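Pultlow Comics Anthology Moves to Second Printing

Print this article | E-mail this article

The Pultlow Library Foundation announced Tuesday that its anthology of locally drawn comics, "Nine Stops on the Medrano Line," will go into a second printing of 700 copies. The first printing sold out at the foundation's shop and at the two bookstores that carried it. Copies from the new run are expected in August.

The book collects 16 short comics by writers and artists who live or work along the Medrano streetcar route. Each story is set at or near one of the line's 9 stops, from the turnaround at Brarno Street to the ferry landing. Contributors range from working illustrators to first-time authors, among them a retired streetcar operator whose four-page piece about the night shift opens the collection.

Marisol Mendoza, who edited the anthology for the foundation, said the decision to reprint was made after the shop began keeping a waiting list.

"We had planned for a modest local audience," Mendoza said. "The requests that came in were from people who had moved away years ago and wanted to see their own stop on the page. We did not want to tell them the book was gone."

The second printing will correct several errors. Two contributors' names were transposed in the table of contents, and a page in "The Transfer," by Abrehet Jemal, was printed out of order. Readers who own the first printing may request a corrected page, free of charge, at the foundation's front desk. The foundation will not exchange copies.

Jemal's story, the longest in the book, follows a mother and daughter who ride the full line in both directions on the last day before the old cars are taken out of service. It is drawn in pencil with a single gray wash. Jemal said she worked from sketches made on her own commute and redrew the final sequence after talking with passengers at the Brarno Street turnaround.

"People corrected me on everything," Jemal said. "The seats, the bell, where the driver kept his coffee. I had to start over, and it is a better story for it."

The reprint will be produced by Clokadow Press, which also handled the first run. The paper stock will be slightly heavier, following complaints that the darker pages showed through on the reverse side. The cover price will remain the same. The foundation said that proceeds, after printing costs and payments to contributors, will continue to support the library's collection of graphic novels and small-press comics.

All contributors were paid a flat fee for the first printing and will receive a second payment for the reprint. They keep the rights to their own work. Three of the stories have since been expanded by their authors and may appear separately.

An exhibit of original pages from the book remains open on the library's second floor during regular hours. The display includes scripts, thumbnail layouts and rejected cover designs, along with correspondence between the editor and several contributors. Admission is free. School groups should reserve a time in advance with the reference desk – the room is small and can hold only one class at a time.

Mendoza said the foundation has begun preliminary work on a companion volume, which would cover the neighborhoods north of the river that are not served by the streetcar. No publication date has been set. Submissions are expected to open after the reprint is delivered, and guidelines will be posted at the library and on the foundation's Web site. Stories may be of any genre but must be set in Pultlow and run no longer than 16 pages.

Orders for the second printing may be placed now at the foundation shop, in person or by telephone. Those already on the waiting list do not need to order again and will be contacted when their copies are ready.

Last updated: Tuesday, 4:40 p.m.

Comments

ferrylanding_jo: Glad to hear it. I lent my copy to my brother and have not seen it since. Will the hardcover be offered this time, or only the paperback?

T. in Pultlow: I have the one with the page out of order and read it twice before I realized. I thought it was a flashback. Still my favorite in the book.

inkandpaste: Nice to see the artists getting paid again for the reprint. More publishers should do this. Does anyone know whether people who were in the first book can submit to the second one?

Brarno Street Reader: The exhibit is well worth a visit. Go upstairs and turn left, the sign by the elevator points the wrong way. The rejected covers are on the far wall and I liked two of them better than the one they used.

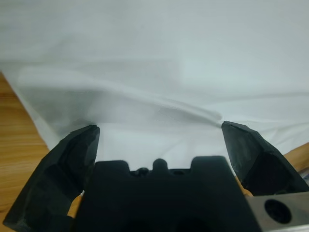 ferrylanding_jo: Called the shop this afternoon to answer my own question. Paperback only, and they will hold a copy for you until the end of August if you leave your name.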